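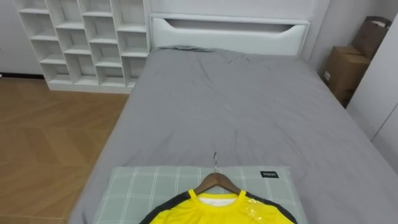 3.2 Beds as sorting surfaces

In 34 of the homes we visited, the bed was the main place where clean clothes were sorted before being put away. People with a table or a folding board nearby still tended to use the bed, and most gave its size and height as the reason. The surface was seldom clear to begin with. Pillows were moved down the mattress, and clothing was then set on top of them, as with the yellow sports shirt laid over a plaid pillow while still on its wooden hanger. We coded these cases as "hanger retained". The category covers any garment that rests flat with the hanger inside the shoulders, whether or not the wardrobe is within reach. Stolier's coding sheet, which we used for the pilot in May, had only "hung" and "folded", and the two coders disagreed on garments of this type more than on any other.

Retained hangers were most common with shirts and light jackets. Several people told us they left the hanger in so that they would remember the item was meant for the rail and not for a drawer. Others said they were still deciding. We did not try to separate these two groups, as the answers often changed during a visit.

Pillows had a second use that we had not planned for. A pillow raises a garment a little above the sheet, and people working at the end of the bed reached for raised items first. In small bedrooms, the foot of the bed was often the only side with enough room to work from, and pillows ended up there even when the headboard end was free.
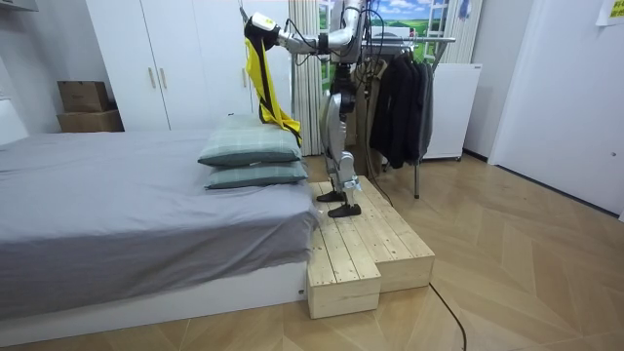
Stacked pillows were treated as one surface in the coding, with the upper pillow taken as the place of contact. Where a garment lay partly on a pillow and partly on the sheet, we recorded both and marked the pillow first. Of the 449 placements in the Brumberg set, 8 could not be assigned to either and were left out of Figure 3.

Figure 3. Garment placements on the bed by surface (pillow, sheet, both), Brumberg set.

The Lukumay set was smaller and came from shared flats, where beds were lower and wardrobes closer. Pillow placements were less common there, and colour sorting was more common. People made separate piles of dark and light clothes directly on the sheet and left the pillows at the head of the bed. Bed height may explain part of this difference, but we did not measure it in the first round of visits.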